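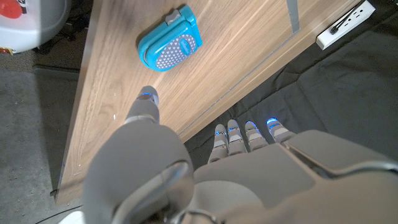 Wrist cameras see the object well but see less of the wider scene, a trade-off that, according to Gaetano Mancuso, any two-view method has to settle before training begins. The Jasora method is one attempt to do so. It is a procedure for teaching a two-armed robot with humanoid hands to pick up small objects from recorded demonstrations, developed at the Altıntaş laboratory.

Method
The policy receives pictures from a head camera and from a camera at the wrist, together with the joint positions of both arms. A learned weight decides how much each view counts at every step. While the hand is far from the object the head view is favored; close to the surface, the weight moves toward the wrist.

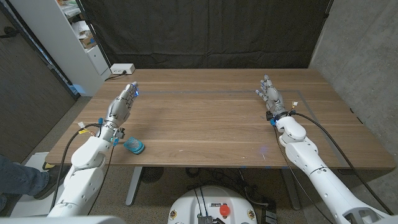

The weight is not set by hand. It is trained along with the rest of the policy, using 35 demonstrations per object, and an object may be placed anywhere inside a taped outline on the table. The arm that is not grasping is held still above the work area — an arrangement kept from Gumitz, the earlier single-view system.

Results
In the report dated 25 Mar 2026, the two-view policy completed 92 percent of grasps, against 77 percent for the head view alone. Each object was tried 30 times. Most of the remaining failures involved the thumb closing before the fingers had reached the far side of the object.

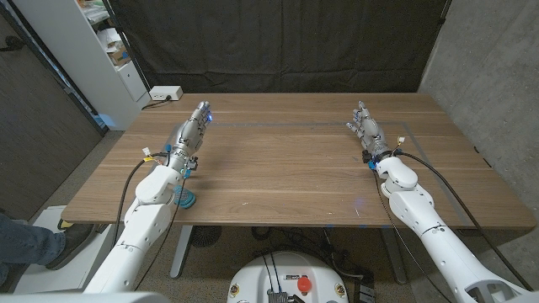

Hatice Kurtuluş has objected that the comparison is incomplete, as no wrist-only policy was tested, and has asked for trials on a second table with different lighting. The Hondon test set, planned for April, includes both conditions.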